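1/ Orkex put out a flyer calling the Bomia track "an all-weather shared path, fully upgraded". I walk it most weeks. Colour me unconvinced.

2/ The flyer says 200 metres of new surface. Lovely. New what, exactly? Bitumen, gravel and plain dirt are three different jobs with three different price tags, and the flyer picks none of them.

3/ I asked. Got a reply on May 23, 2024, saying the surface was "consistent with surrounding conditions". Well, yes. Dirt is very consistent with dirt.

4/ And the shade. "Continuous canopy", apparently. I like a gum tree as much as the next person, but one skinny tree with daylight through it is hardly a canopy, and I'd want more than that at midday with a pram.

5/ Same track, all three of these. Judge the upgrade for yourselves.
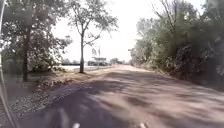
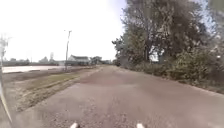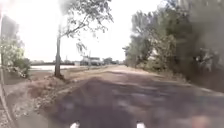
What the flyer left out

6/ Drainage. Not a word on it in 126 lines of copy. Ask anyone who's pushed a bike through there after a decent downpour.

7/ Edges. If loose gravel and rubble can sit right beside the path, I reckon it'll end up on the path.

8/ Sarantis quoted for the same stretch and published a proper spec with depths and materials. I'm not saying they'd have done it better. I'm saying I could have checked.

9/ I've asked Orkex for theirs. Will post it if it ever turns up.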